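The Second Gripper

By four in the afternoon Nasrin Mazandarani had run the Räsänen gripper 40 times and had stopped liking it.
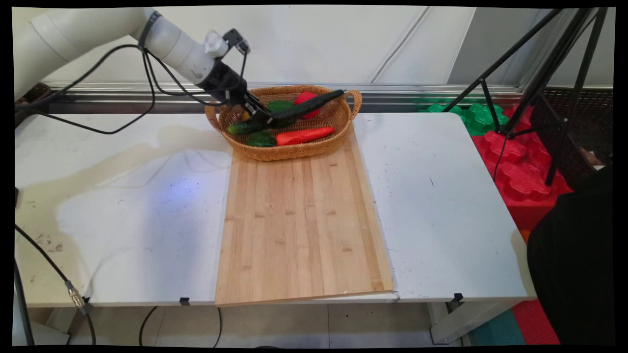

The cucumber and the black gripper, Markesau lab, August.

The Räsänen was now back in its case. It had been a good gripper on paper. It closed softly and it never marked anything, but with the cucumber it let one end sag, and on 7 runs the cucumber had rolled out over the handle of the basket. She had written down each one in pencil.

The Delum was older and uglier. Two black fingers, parallel, no cleverness in them. Justport wanted a recommendation by morning and had made it plain which one they hoped for, having already paid for it.

"Try it from the left end," said her father on the phone. He had sold vegetables for most of his life and held opinions on how to pick them up.

"It's a toy, Dad."

"Then it won't bruise. Left end."

She moved the target two inches toward the left end and started the run. The arm came down over the basket, slowed, and went in past the green pepper. The fingers closed. She waited for the sag.

"Well?" said her father.

"Hang on."

She checked the force reading, then the camera view. The number was higher than she would have liked – a real cucumber might have shown it. She wrote that down too.

"You used to do this at the stall," he said. "You lined them all up in the basket and took them out again. Your mother thought you were slow."

"I was testing."

"You were five."

She told the arm to lift. After that she did it again, 20 times, with her father still on the line, eating something and asking now and then for the score. When she reached the end of the page she turned it over and ruled a new column.

"How many did it drop?" he asked.

"2."

"And the expensive one?"

She looked at the case on the shelf, and then at the clock, and began to type the letter to Justport. She put the numbers in the first line.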